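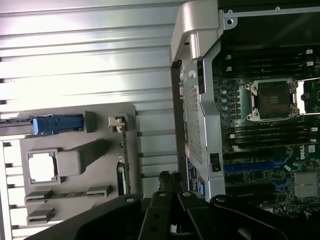
Robot gets a turn on the teardown bench at Prukcombe. Still slower than the people

13/06/2022

PRUKCOMBE - A computer refurbishing shop on the Hendow road has been letting a robot loose on one of its dullest jobs, taking old machines apart. Results so far: mixed. Covers, mostly yes. Cables, mostly no.

The shop is run by Ó Conaill, which buys retired office computers and small servers by the truckload, strips them, tests what is worth testing and sells the parts on. The rest goes to the metals yard in Rorkimdale. The firm handles up to 600 machines in a busy month, all of them opened by hand until this spring.

Gifty Sulemana runs the bench. She was asked last year if she wanted a robot and said she wanted a better chair. She got both.

"It's fine," she said on Friday's shift change, then corrected herself. "Parts of it are fine. It opens a case, it takes a drive out, it puts it in the tray. Then there's a cable in the way and it stops and thinks. I've had lunch while it was thinking."

The arm works with a two-finger gripper and a small camera up by the wrist. It's been given 7 tasks to learn, from pulling a side panel to lifting a memory stick out without snapping the clips. Two of those it can now do with no one watching. The others need somebody at the screen.

Why this job? Because it is the one the staff complain about. Sharp edges, dust, stuck latches, the same bend of the wrist all day. Filling a vacancy on the bench took most of the winter and the new hire stayed three weeks. Sulemana says she doesn't blame him.

It also looks easy from the outside. Parts come out in the same order more or less, and the plastic bits you're supposed to press are often colored so you can find them. Blue for press me, on plenty of the cases that come through. People figure a machine should have that licked by now.

Not quite. Metal is one trouble. Bare shiny panels throw the light back at the camera and the software loses the edge it was following. The crew moved a lamp, that helped. Then the afternoon sun came round and it didnt help anymore. There is a blind up now.

Force is another. A latch on a ten year old computer might slide with one finger or might need a thump. The person doing it feels which in half a second. The arm pushes as hard as it has been told to push, waits, tries again, and after the third try it flags the unit and backs off. Flagged units go on a cart. The cart fills up.

And cables. Always cables. A bundle tucked down between a bracket and a drive cage can sit any way it likes, and the arm has to decide what is cable and what is the thing behind it. Sulemana keeps a box of snapped connectors by the bench and will show it to anyone who asks, also to people who don't.

"A kid could do that one," she said, holding up a plug with its tab gone. "My nephew HAS done that one."

On memory it does better. The slots are straight, the clips are at the ends where they ought to be, and a stick comes up in one direction. Out of 200 sticks pulled in the last full test, the shop says it lost four to chips or bent edges. The humans lose some too, though no one was keeping score before the robot came, which is a sore point on the bench.

Processors are off limits for now. An open socket has a field of fine contacts in it and a fingertip in the wrong place ruins the board. Complete boards are where the money is, so a person takes the processor out, puts a cover on if there's a cover to be had, and the arm is kept away from that side of the case. Company plan was to revisit that later in June. Now looks like it won't.

Speed. Sulemana can strip a common desktop in under five minutes with the radio on. The arm takes closer to twenty, when it gets to the end. It does not take breaks, so on paper a long night evens things up. In practice it stopped in the first hour on most of the nights it was left alone, and then stood there till morning with its fingers in a case. Night running is suspended.

Management isn't giving out what the thing cost. It would say only that it set a target of 1000 machines opened start to finish with no damage to anything sellable before it decides on a second arm. It didn't say how many have been done. Bench staff, asked the same question, laughed.

Nobody has been let go over it, the firm says, and two people have been trained to run the arm, with a small raise. One of them used to do nothing but screws.

Screws, by the way, are going ok. With the driver head fitted in place of the fingers the arm finds and backs out a standard case screw most times. Stripped heads beat it. Stripped heads beat everyone.

So can a machine do this kind of work yet. Depends which minute of it you mean. The shop's answer for now is to split the job: a person goes in first, clears the cables, loosens what is stuck and pulls anything delicate. The arm does the drives, the memory and the sorting into trays. Person comes back at the end for whatever is left. Sulemana reckons it saves her hands and doesn't save her any time, and she'd keep it on those terms if they asked her. They haven't asked her.

She did have one kind word. The trays. Before the arm, drives and memory got tossed in together and somebody had to pick them apart at the end of teh week. It puts each thing where it goes, every time, facing the same way.

Other shops are watching. A Rorkimdale outfit that strips printers has been over to see it and went home without ordering. Printers have springs, its owner said, and springs go across the room.

Next up at Prukcombe is a softer set of fingertips and another go at the side latches. The softer tips were due this week, held up in shipping. The bench is working through a pallet of old Dells in the meantime, by hand in the mornings and with the arm after lunch.

Visits to the Hendow road shop by arrangement only. Drop-off for old computers is at the rear gate, same hours as before. No monitors please.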